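Re: Sources on nonaligned trade missions, Dunmore holdings

31 October 2024
Posted by the list moderator
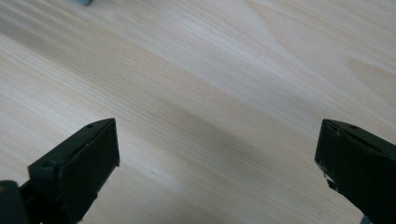
I went through the Dunmore boxes in August, so I can answer most of this. The earlier message is quoted first.

> Does anyone know whether the Dunmore trade mission
> papers are open past 1961? I'm writing on barter
> agreements between small neutral states and the
> newly independent ones, and the printed guide
> stops at box 193.

They are open. The printed guide is out of date and the collection now runs to more than 400 boxes. The later ones have only a typed shelf list, which you have to ask for at the desk. Barter correspondence starts in box 200 and is filed by commodity, so a single mission can be spread over several boxes – cocoa in one, machine parts in another.

The embassy copies are a separate matter. Those went to Clallia and are still closed in part. I was refused 2 files there and given no date for review.

For the receiving side, try the port authority minutes. They are dull but they record what was unloaded, and the figures often don't match what the ministries reported. I would use them before the published trade yearbooks.

Last updated: 31 Oct.

Comments

The shelf list has gaps after the cocoa files. Ask for the accession register too.

Do they allow cameras at Clallia now? They didn't when I went.

Yes, without flash. You sign a form first.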